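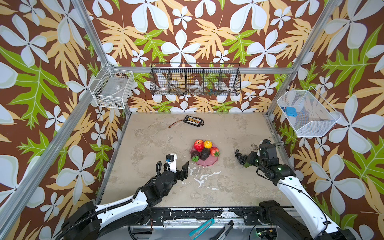
Fionnuala Moynihan says sell it, sell it now, before the transmission goes all the way and it's worth scrap. She said it on the phone twice and then sent it in a text in case I missed it. Easy for her to say, she has a company car and never had to think about what's under the hood.

September 25, 2022. Writing fast, have to be up early for the tow.

So. The wagon. It started slipping again on the hill coming out of Dollwood, same place as in June. Foot down, needle goes up to 3000, car does nothing, then bang, it grabs. The guy behind me leaned on his horn the entire way up. Pulled into the gas station, let it idle, checked the fluid. Level fine. Smell not fine. Burnt toast sort of smell, and it came out brown on the paper towel when it's supposed to be red. I knew right then. Kept driving anyway, what else was I going to do, leave it next to the ice machine?

Drove home in third the whole way. Lights at every corner naturally.

Called Mac Giolla in Ramelville, where I took it last time. They want 120 just to look at it, hook up the computer, drop the pan. Goes toward the repair if I do the repair with them. Fine. But the last time they had it, it sat on their lot for nine days and came back with the radio presets gone and the seat all the way down like a toddler had been driving. And the "fixed" shift solenoid is maybe the same solenoid that's bad now. I asked if it would be under warranty. Long silence. He said he'd have to look at the paperwork. I have the paperwork! Or I had it. Went through the glove box and the kitchen drawer and the shoe box. Found the tire receipt, the windshield receipt, two expired insurance cards, a manual for a car I sold in college. No solenoid.

Checked again after supper. Still no.

Other quote is from the place out past the overpass, Plilico. $966 for a used valve body, parts and labor, fluid and filter in the price. Tax not in the price, I should of asked. The woman on the phone was nice and didn't try to sell me a whole rebuilt transmission in the first minute. She asked good questions. Does it slip cold or only warm. Only warm. Does reverse work. Yes. Any flashing light. Yes, the overdrive one, for a week or so, which I have been ignoring like an adult. She said don't drive it any more than you have to, each slip is eating the clutches. Hence the tow.

Then Lăcrămioara Ghiță came by for her ladder and ended up lying in my driveway with a flashlight in her teeth. She thinks there's a small leak at the cooler line, passenger side, up near the radiator. I couldn't see it. She made me put my finger on the fitting and ok yes, oily. But it's an old car, everything under there is oily. She said write it down and tell the shop or they won't look. So, writing it down: COOLER LINE, PASSENGER SIDE.

She also offered to buy it. Wasn't expecting that. $2000 as is, slipping and all, she'd do the work herself over the winter. I said let me think. She said think fast, the garage is only empty till the boat comes back.
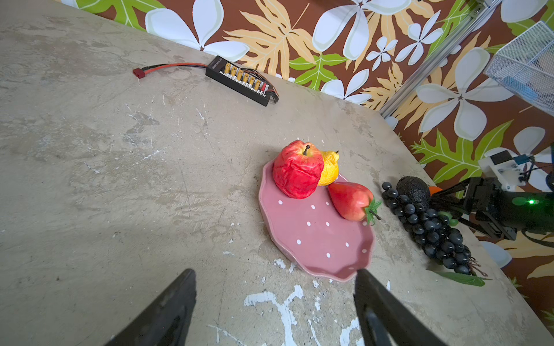 Pink plate, scratched-up concrete.

Ok the math. Did it on the back of an envelope, doing it again here so I can read it tomorrow.

If I fix it: the 966 plus tax plus the tow. And it still needs front struts, and the rear hatch still doesn't stay up by itself (the broom handle works but I hit my head on it every time). And the AC. But then I have a car that I know, paid off, heated seats that still heat, cargo room for the big dog crate. No payments.

If I sell it to L: money in hand, no tow, she'd just roll it down the street. Then I need a car by the end of the month. Looked at listings til my eyes hurt. Prices are nuts. Hatchbacks with more miles than mine and a dent in every door and they want three times what she's offering me. One ad said "runs great, needs engine." I read that one out loud to the dog.

Fionnuala's idea is lease something small, under warranty, never think about it again. I do see the appeal. She forwarded me a deal and the monthly number looks ok til you get to the bottom, the part in gray type, due at signing. Plus mileage limit. I'd blow thru that by spring with the Ramelville trips. Told her so. She said so drive less. Ha.

What bugs me is I should have changed the fluid. It was due ages ago, and I kept reading online that you shouldn't touch it on an old transmission, the new fluid knocks stuff loose, and the other half of the internet says that's a myth and change it yesterday. So I did neither and felt careful about it. Lăcrămioara says always change it. She changes hers at every other oil change, has a spreadsheet.

Leaning toward Plilico. Have them look at it first, and if they find metal in the pan, then I call Lăcrămioara and tell her about the metal, and she can decide if her offer stands. Seems fair. If it's only the valve body I pay and shut up about it until the struts go.

Things for the morning:
Tow at 7:30, have cash for the driver just in case
Take house key OFF the ring this time
Empty the back, crate, jumper cables, bag of salt from last winter
Tell them about the cooler line
Ask about tax. Ask if the used part has any waranty at all
Ask for the old part back
Call Mac Giolla and cancel, or don't call and feel bad

Also need a ride to work. Bus goes at 8:05 from the corner, not sure if the stop's still closed for the sewer thing. Could ask Fionnuala but then I get the lease talk the whole ride.

Moved the car to the curb so the truck can get at it. Slipped going into reverse. It's never done that in reverse before. Should probably tell them that too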